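Keeping a household database you'll still trust in a year

Most homes end up with a list of something: what's in the chest freezer, which paint went on which wall, the serial numbers of the power tools. A spreadsheet handles it for a while. Once you have more than 200 rows and two people typing into it, a small database is easier to live with. The tips below assume a free desktop program that saves everything in one file. 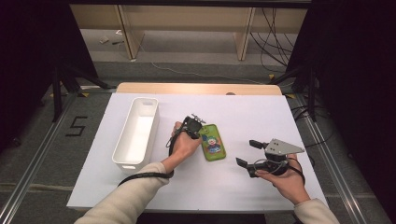 Kalkidan Jemal
Home and Workshop Editor

Start with one table. Call it Items and give it a name column, a place column and a date added. Leave the rest until you miss it. My first attempt had 12 tables and I filled in two.

Let the program number the rows. Don't use the item name as the key, as you will own two identical clamps sooner or later. In my file the belt sander is 1791 and will stay 1791 wherever I move it.

Put places in their own table. If you type "garage shelf" in one row and "shelf, garage" in another, a search will only find half your gear. Pick from a list instead. When you rename the shelf, every row follows.

Store dates as dates. Year first, then month, then day sorts properly in any program. "Last June" doesn't sort at all.

Keep units out of the number column. Write 1000 in the amount and mL in the column beside it, or you won't be able to add up how much varnish is left.

Back up before you tidy. Close the program, copy the file to a USB stick and put the month in the file name. Sumeya Beyene, who shares the workshop file with me, once merged two colours of grout into one record, and it took us an evening to sort out without a copy.
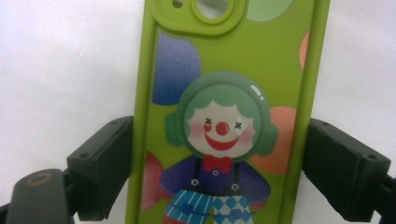

Can two people use the same database file at once?
It depends on the program. Many single-file databases let several people read but only one write at a time, and a file kept in a synced folder can be damaged if two computers save together. Agree on one computer for changes, or move to a program that runs as a server.

Delete less than you think you should. Add a column called Gone and tick it when something is used up or given away. You can hide those rows from the everyday list and still look up the old paint colour.

Every few months, export the lot to plain text. It takes some 12 seconds on my old laptop, and almost any program can open the result.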